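# Mikance bringt Robotern das Greifen per Fernsteuerung bei

Ich darf heute endlich erzählen, woran wir bei Mikance seit August sitzen, und ich freue mich riesig!

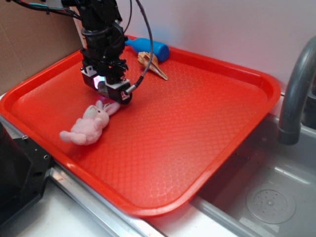

Unser Projekt heißt Nollora, und die Idee ist schnell erklärt: Ein Mensch steuert den Arm aus der Ferne, greift, hebt an, legt ab, und der Roboter lernt aus genau diesen Bewegungen. 2.292 Vorführungen haben wir inzwischen aufgezeichnet, mit 13 verschiedenen Leuten an der Steuerung (ich war auch dabei, mit eher mäßigem Talent). Gerade weiche Sachen wie Plüschtiere sind knifflig, eine Muschel will wieder ganz anders angefasst werden.

„Nach fünf Minuten vergisst man, dass da ein Arm dazwischen ist“, meint Mieke Vandenberghe, die unsere Vorführungen plant. Milan Nijs kümmert sich um die Auswertung und sortiert alles aus, was zu ruckelig geraten ist – bei mir leider ziemlich viel.

Wer selbst mal steuern oder darüber berichten möchte, meldet sich bitte bei Jasper Desmet in unserer Pressestelle. Vormittags ab 10 Uhr ist er am besten zu erreichen.

Imre Deák, Mikance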